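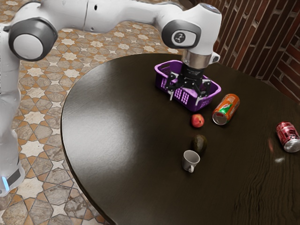 The Solla program has entered its second collection period, and the Dukwood office is pleased to report on its progress to member laboratories. Since February the group has gathered examples of tabletop tasks in simulation, under the direction of Yurii Kostiuk. As of 4/14/26 the shared set holds 484 accepted examples. The current work concerns placing household items in a container, and the layouts are kept deliberately plain: a purple basket with perforated sides, two soda cans lying on their sides, an apple, an avocado and a white mug on a dark wooden table. Items of such different shapes call for different grasps, and the cans in particular are recorded at many angles to the basket.

Each example consists of a written instruction, the arm's movements and the matching camera views. Examples are reviewed at Stelmakh before they are added to the set. In the most recent review, 43 were returned for correction, most of them for instructions that did not name the item clearly. Member laboratories are reminded that one instruction should refer to one item only.
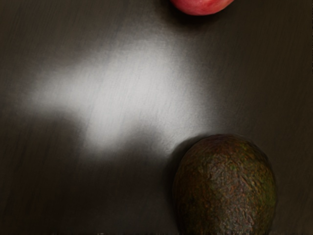 Reviewers have also asked for guidance on close views. These are to be kept in the set even when they show only part of the layout, provided that the matching wide view is complete. A close view may contain no more than the top of an avocado and the underside of a red fruit, with glare from the table between them, and no part of the arm in sight. Such views should not be brightened or cropped before submission. The learning system is expected to work with reflections and partial outlines, and altered views will be returned.

The next period will add 10 table layouts prepared at Drollitz. Laboratories wishing to contribute may submit up to five layouts each through the Solla members' page. Questions about the format of instructions should be addressed to Mr. Kostiuk at the Dukwood office.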